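Packing the small boxes, second try

In August I wrote that I wanted to learn to pack properly, and some of you asked how it is going. It is going slowly, but I have now an opinion about boxes, which I did not have before.

For those who are new: I help to put together small first aid parcels. They are simple things. Each parcel has some face masks, a few sterile items, and one or two packets more, depending on what the person asked for. The parcels go out by post, so everything must fit in a cardboard box which arrives to us flat, in bundles of 10.

My first mistake was to fold the boxes before I had prepared the contents. It seemed logical to me. You make the box, then you fill the box. But a folded box takes a lot of place, and after the sixth one I had nowhere to put my elbows. I also found that I was dropping things in without looking, and one parcel went out with masks only. Milagros Chambi, who taught me most of what I know, was very polite about it. She asked me to open the next 2 parcels again in front of her, and I understood.

So now I leave the cardboard flat as long as possible. It lies on the table like a tablecloth, and the bins stand at the left side. I am right-handed, so I take with the left and place with the right, and the middle stays free for folding. If you are left-handed you should probably turn everything around.

About the bins. Before, I used old shoe boxes, and they worked until they became soft at the corners. Then I bought three from Prurkden, which were pretty but too deep, and the thin packets slid down and lay flat at the bottom where my fingers could not catch them. The ones with a lower front are much better. You see what is inside and you reach in without lifting your arm so high. One kind of thing in one bin, this is my only strict rule. When I mixed the masks with the packets, the ear loops caught on everything and I was pulling out long chains of masks like a magician.

The masks I keep in a stack, with all the loops to the sides. It takes a minute to arrange them and I find it a calm minute. The sterile items I never stack high. The packaging is strong enough, I think, but I do not like to press on it, and with the clear side up I can check the contents without touching.

Then comes the box itself. Custari sells one with many creases, and I could not understand it for a whole evening. In the end I drew little pencil marks to remember which flap goes first. The box from Lacerda is easier but the cardboard is thinner. I paid 70 for a bundle of the thicker ones and I do not regret it. My advice is to bend every crease once, gently, before you start to build. The cardboard remembers the line and later it goes almost by itself. The slits should be opened with a finger, not with a knife. I have a small scar from this lesson.

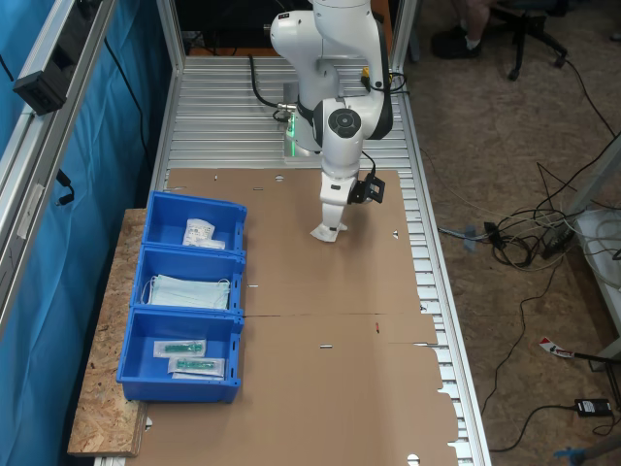

Box still flat, blue bins on the left: masks in the middle one, the sterile packs at the bottom.

I would like one day to have a wider table. When the flaps are open on the right side I have no place for the tape, and I put it on the chair, and then I sit on it. Maybe a small hook under the edge would help. If somebody has tried this, please write to me.

Next time I will tell about labels, where I have made also many mistakes.

Recent posts
Labels that do not come off (and some that do)
My drawer of string, finally in order
Doltari tape compared with the cheap one
Why I count the masks twice
A soup for the evening after packing
437 buttons in one jar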